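Hand-Held Gripper Kit, Trial Unit
Pre-Use Safety and Condition Checklist, with Reviewer Comments

Supplier: Varkwood
Kit under review: Jitetier two-finger hand gripper, pair
Unit no.: 235
Site: Montes, bedroom station
Checked by: Hidayah Harahap
Period: November

Marks: P = pass, F = fail, C = pass with comment

1. Case and contents

1.1 Both grippers present, no cracked plates. P
1.2 Hex key and spare pads in lid pocket. C
Comment: Hex key present. One spare pad, and the packing list says two. Varkwood told by email.
1.3 Unit number matches delivery note. P

2. Linkage and fasteners

2.1 Bolt heads at the pivots seated and flush. P
2.2 No side play in the arms with fingers closed. C
Comment: Slight play in the left arm of gripper A. Within what the manual allows. Check again at the next inspection.
2.3 No sharp burrs on cut-outs in the plates. F
Comment: One burr on the inside edge of a triangular cut-out, gripper B. It snagged a cotton glove. Filed down and wiped clean. This should be caught before the kit ships.

3. Grip pads

3.1 Pads bonded along full length, no lifted corners. P
3.2 Pads free of lint and grease. C
Comment: Lint builds up fast with fabric items. Wipe after each session, not each day as the manual says.
3.3 Pads meet evenly when closed on a 70 mm test block. P

4. Work area

4.1 Bedspread pulled flat where items are set out. P
4.2 Items set back from the edge of the mattress. P
4.3 No glass, blades or batteries among the items. P
4.4 Floor clear on the operator's side. C
Comment: Slippers under the bed, toes out. Moved.

5. Handling check, soft items and open box

5.1 Fingers open wide enough to pass on both sides of the item. P
5.2 Folded fabric can be held between the pads. P
5.3 Free fingers of the operator stay on the handle, behind the guard line. C
Comment: The guard line is a thin molded ridge and hard to feel with gloves on. A painted band would be better.
5.4 Box flaps folded back before reaching in. P

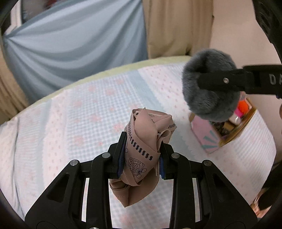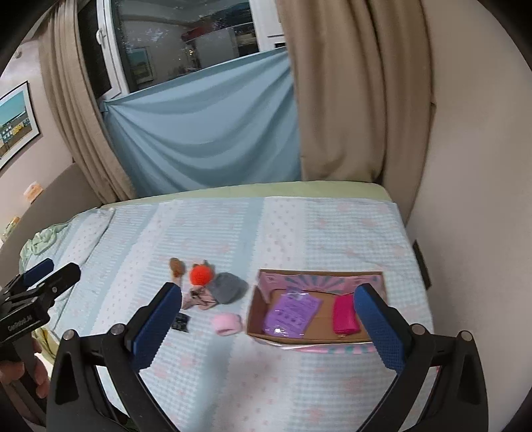 Hidayah Harahap
Equipment Safety Reviewer, Montes

Notes on section 5

The printed pink cloth was the hardest item on the list to set up for. It is thin and slides over itself, so I asked for a folded grip across several layers. Pad alignment matters more with this item than with the knitted ones. If 3.3 fails, do not go on to 5.2.

The box with the pink printed outside stays on the bed for this check. Work with one gripper at a time near it. Two operators reaching for the same box is a pinch risk, and the manual does not mention it.

6. Operator

6.1 Wrist strap adjusted, no loose sleeves. P
6.2 Break taken at 63 minutes or sooner. C
Comment: Matvii Maksymiv reported a sore thumb before the break. Try a shorter block.
6.3 Operator can release the grip at once when told to. P

7. Result

Unit 235 may be used for the rest of the trial. Burr in 2.3 is closed. Open items: missing pad (1.2), arm play (2.2), guard line (5.3).

Copy to Estíbaliz Salcedo for the purchasing file. Replacement pads are to be ordered under part 1243.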